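How to run a hand-held gripper table at an open day

Druveck held its open day on September 2, 2018, and I looked after the laundry table in the side room. Several people from other workshops have since asked how it was set up, as they are planning something similar for October. These are the steps we followed, with the changes I would make.

The table shows one job: taking cloths out of a basket and putting them in using two hand-held grippers. A person does the work, and the movements are recorded so that a robot arm can be taught from them later. Visitors can watch first and then have a go themselves.

What you need

A small square table with a plain top
A plastic basket with holes in the sides
Four or five cloths in different shades
Two hand-held grippers with their cables
A computer running the recording software (we used Pomon)
Tape
A printed card with the task written on it in large letters

Step 1. Set out the room

Put the table where people can stand on at least two sides. Ours had its back to the wall near a socket, which kept the power leads behind it. Leave enough space at the front for the person doing the work to move their elbows freely. We had the first row of visitors too close in the morning and had to ask them to step back before each run.

Tape the table down. Gripping cloth involves a fair bit of pushing and tugging, and a light table will creep over the floor during the day. Check the tape at lunchtime and replace any that has started to lift.

Step 2. Choose the cloths

Pick cloths that are easy to tell apart from a distance. If they are all white, people at the back cannot see which one is being moved. Black, grey and a pale yellow or cream work well together. Wash new ones first, as the finish on new cloth can be slippery.

Avoid anything with buttons or zips for visitors' turns. Ajayi brought a bag of children's clothes for their own table and the zips caught in the basket more than once.

Step 3. Check the grippers

Open and close each one fully before the doors open. Look at both finger pads for wear along the edges and wipe off dust with a barely damp cloth. A worn pad will usually still pick up fabric, but have a spare pair in a drawer for the afternoon.

Run each cable down the forearm and away to the side. If it hangs in front of the hand it drags over the basket and pulls cloths out with it. Ask the person to stretch both arms out to the far side of the table. The cables should still have slack at that point.

Step 4. Make a test recording

Record one full run with nobody watching and play it back. Look for dark patches, glare from the lights and moments when a hand blocks the view of the cloth. We turned off one of the ceiling lights after ours.

Name the file clearly and keep the test runs in a separate folder. Pomon numbers everything in one list, and it took me most of an evening to pull ours out again.

Step 5. Show the task slowly

Start with the grippers open and away from the basket. Say which cloth you are going for, then move one gripper in and press lightly on it before closing. Use the other gripper to steady the basket or to take the cloth as it comes out. Lift straight up until the cloth is clear of the rim.

Go at half the speed you would use for real recordings. Fermín Maldonado did the first demonstrations and was so practised that a basket was empty before people had worked out what he was doing. He slowed down after the second group and the questions got much better.

One gripper open near the basket, and both in hand over the cloths:

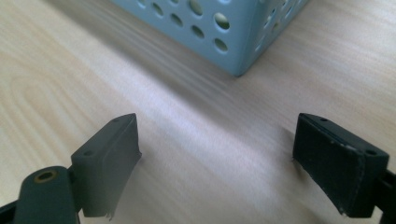
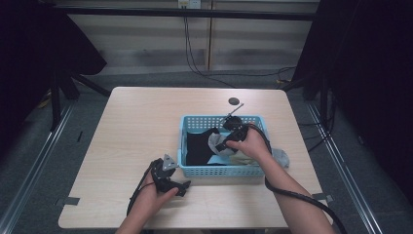 Step 6. Let visitors try

Give each visitor one cloth to move. Two is too many for a first go if there is a queue. Hand over the grippers one at a time and wait until the fingers are properly round the handle before you let go.

Most beginners close the gripper too early, above the cloth, and come up with nothing. Tell them to push down a little further than feels right. Children under ten generally need an adult to hold the second gripper.

If a cloth falls over the side of the basket, leave it there and carry on. It can be picked up on the next turn, and it is good practice.

Step 7. Decide what to keep

Decide beforehand whether visitors' runs will be saved. We saved them only if the visitor had signed the sheet at the door. By closing time we had 348 runs on the disk, and 204 of those were clean enough to use. The rest were mostly false starts and runs where someone leaned in to help.

Jilingate, who will be working with the recordings, had asked for 300. We made up the difference in the workshop the following week, with Fermín and me taking turns.

Step 8. Pack up

Stop the recording software before unplugging anything. Coil the cables loosely and put each gripper in its own bag. Peel the tape off slowly if you are on carpet – it lifts the pile if you pull hard.

Copy the files to a second disk before leaving the building.

Notes on numbers and timing

A run with one cloth takes a visitor less than a minute once they have the gripper in hand, but the talking before and after takes longer. Allow five minutes each. We had more than 500 people through the building, and a good many gave up on the queue at our table in the early afternoon. A second table would have helped, and so would a sign saying how long the wait was.

The task card we used read: "Pick up one cloth. Lift it over the side. Put it on the table. Open the gripper." Print two copies, as ours went missing before lunch.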